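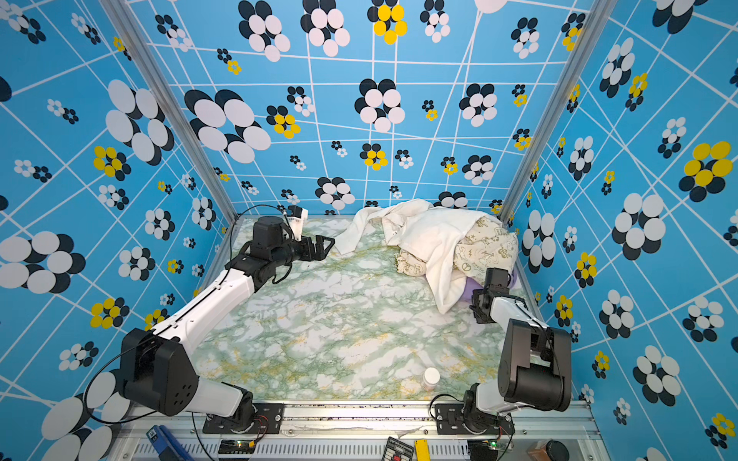
**webbing_or_bust** wrote:
Gronstead would not be my first stop for this. If the seat dips in the middle but the front edge still feels firm, you've almost certainly got tired webbing, and a new foam insert on top of tired webbing just gives you a thicker dip. Flip the chair over and look before you spend anything.

---

**mossy_ottoman** wrote:
Okay, so I flipped it! For anyone joining now, it's an Ollska armchair, bought secondhand, and the seat has been swallowing me whole since December. I pulled off the black dust cover underneath (so many staples, my thumb is still sore) and there are seven strips of elastic webbing, four going front to back and three across. Two of the front-to-back ones are stretched out like old pajama elastic. The rest feel fine to me.

So do I replace just the two bad ones? Or all seven? I really don't want to take this thing apart twice.

---

**tackhammer_tess** wrote:
All seven. They're the same age and they've carried the same behinds. If two have gone, the others are thinking about it.

---

**plainweave** wrote:
I'm going to disagree with Tess here. I replaced three strips on my sofa and left the others, and it's been fine through two kids and a very large dog. Webbing isn't free, and every staple you pull chews up the rail a little more. If the old rail is softwood you can end up with nothing decent left to staple into.

---

**tackhammer_tess** wrote:
Sure, but mixing new and old gives you uneven tension – you'll feel a ridge right where the new strip sits. Maybe your dog doesn't mind it. I would.

---

**webbing_or_bust** wrote:
You're both sort of right. On a sofa with a long run you can get away with a patch job. On a single armchair there's so little webbing that I'd do the lot. A 50-foot roll of the Rathore elastic stuff will do this chair and leave you plenty for the next one. Pull each strip until it's snug, then stretch it a bit more, and staple it twice: once flat, then fold the end over and staple again.

---

**mossy_ottoman** wrote:
Thank you all, I'm going with all seven. I did one practice strip last night and it was way harder to stretch than I expected! I ended up kneeling on the frame with my foot braced on the bookcase, which can't be the approved method.

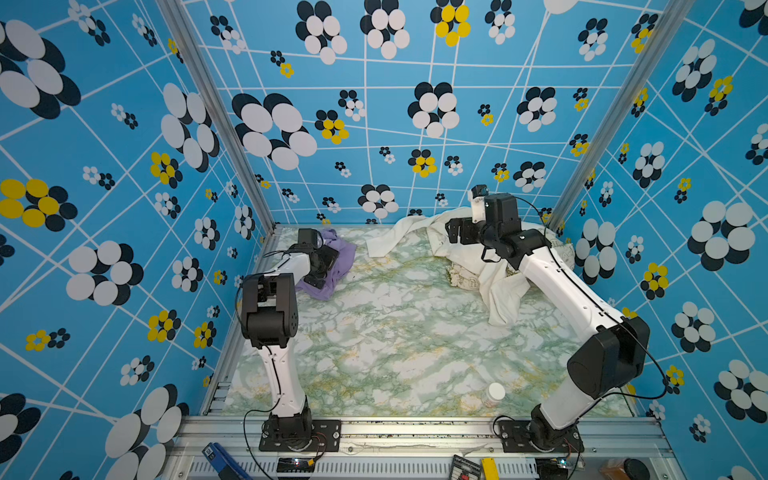
Anyway, the practice strip is holding, but I notice the staples don't sink all the way in. They stand up a tiny bit, and I've been tapping them down with a hammer. Is that okay, or is my stapler too wimpy? It's just the hand kind you squeeze. Also the back rail has an old split near one corner, maybe as long as my finger. It doesn't move when I push on it.

---

**plainweave** wrote:
Tapping them down is fine, I've done it for years. Glue the split before you do anything else, though. Work wood glue in with a thin piece of card, clamp it, and leave it overnight. Once the webbing is tight it'll be pulling on that rail all day long.

---

**tackhammer_tess** wrote:
Look at that, something we agree on. Glue first. I'd borrow an electric stapler too if you can, your hands will thank you.

---

**corner_block** wrote:
Can I throw in an unpopular opinion? I took a chair like this to the upholstery place in Corthorpe and they wanted 300 for webbing and new foam, so I did it myself, badly, and then paid them to fix it. If the rail is already split I'd at least get a quote.

---

**webbing_or_bust** wrote:
A finger-long split that doesn't move is a glue job. Save the quote for a broken joint.

---

**mossy_ottoman** wrote:
Glue is in and the clamps are on. I'm leaving it until tomorrow evening and then doing the front-to-back strips first, unless somebody yells at me before then. Do the cross ones get woven over and under, or do they just lie on top?

---

**tackhammer_tess** wrote:
Woven, over and under. Leave one end of each cross strip loose until you've threaded it through, then stretch and staple.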